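4.2 Storage and cleaning of shared brushes

Participants at both sites, the Dridach salon school and the Bailly community theatre, were asked where they kept their brushes between uses and how often they washed them. Answers were taken from the written survey and checked against the interview notes where the two differed.

Storage habits varied more than cleaning habits. At Dridach, students bought their own kits at the start of the course and most kept brushes upright in a cup or rolled in fabric. At Bailly, the brushes belonged to the theatre and were put back in whichever case was closest when the show ended. Some 20 respondents across the two sites said they had used a brush in the past month without knowing who had used it last. Several added that this did not worry them as long as the bristles looked clean.

Colour was the most common reason given for washing a brush. Respondents washed when a dark powder had begun to muddy a lighter one, and seldom on a fixed schedule. The exception was a group of 5 students at Dridach who had finished the hygiene unit in March and kept a washing log taped inside the cupboard door. Their logs showed a wash every 2 days for foundation brushes and less often for powder and eye brushes.

Drying was handled poorly at both sites. Brushes were commonly stood on end while damp, which lets water run down into the ferrule and loosens the glue. Closed storage was also common (Figure 3), and respondents who used cases with lids or pouches rarely said they waited for the bristles to dry fully before putting them away. When asked how long drying took, most gave a figure of 20 minutes or less. In our own bench test with the Prinonico cleanser, dense brushes were still damp at the base well past that point.
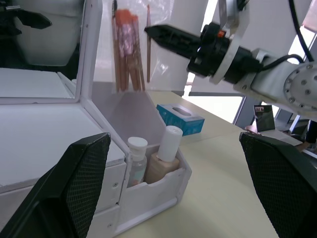 Figure 3. Makeup case with mirrored lid and clear brush pouch.

Cost came up often in the interviews. The theatre group had priced replacement sets from Asix and decided to keep the old ones for another season, shedding bristles and all. Students were more willing to replace a worn brush but less willing to lend one, and two of them marked their handles with nail polish so they could be told apart at the sink.

4.3 Attitudes to labelling

The survey also asked whether respondents would favour labelled brushes for each person. Support was high at Dridach and mixed at Bailly, where the cast changes from show to show and labels would have to be redone each time.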